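Folding the Striped Cloth: My Project Report
Wumow Textile Care Elective, handed in 2004-01-19
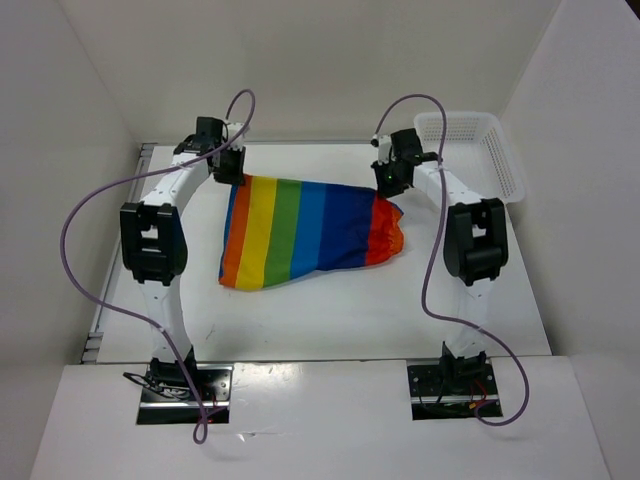
SECTION 2 – SOFT THINGS AND HOW THEY FOLD

So my topic is folding, and yes, I got some looks when I said that out loud in class. Everybody else picked stain removal or dyeing. But I fold laundry at home all the time and I'm bad at it, so I figured I might as well get a grade for getting better!

The cloth I kept coming back to is the one with the rainbow stripes. I love it for this kind of work. When part of it is lying flat and part of it is gathered up, the stripes show you right away where the fabric has wandered off. On a plain cloth you have to feel for that with your fingers. I also like a white table under it – the colors jump out and you can find the edge without hunting for it.

What I learned first is that you start with the corners. I used to grab a cloth somewhere in the middle and shake it (my whole family does this) and then wonder why it came out crooked. Now I find the top edge, take hold of one corner, and work along to the other one before I even think about folding. The bunched parts hide the second corner really well, so I run my hand along the edge until I get there.

For practice I did 200 folds over the term, mostly in the evenings at the Trusard Street laundry room, where there's a big table and decent light. I wrote each one down in my notebook as good, okay or bad. By the end 170 of them were good or okay, and most of the bad ones came from the first two weeks, when I was rushing.

Two methods got tested. The Matei fold is the one in our class handout: in half, in half again, then thirds. The Flatesen fold starts with thirds and goes the long way along the stripes. I expected to like Matei better and I did for towels, but for thin cloth Flatesen wins easily. It stacks nicer and it doesn't slide off the shelf when you pull one out from underneath. It does take longer, and you really do have to smooth the cloth first or the wrinkles get folded right in.

Things I'd change: I should have used more than one size of cloth, and I wish I had timed the folds from the beginning. I only started timing in the second half, so that chart is pretty short. My teacher also wanted something on fitted sheets. I tried one. It's going in the April report – I need more practice!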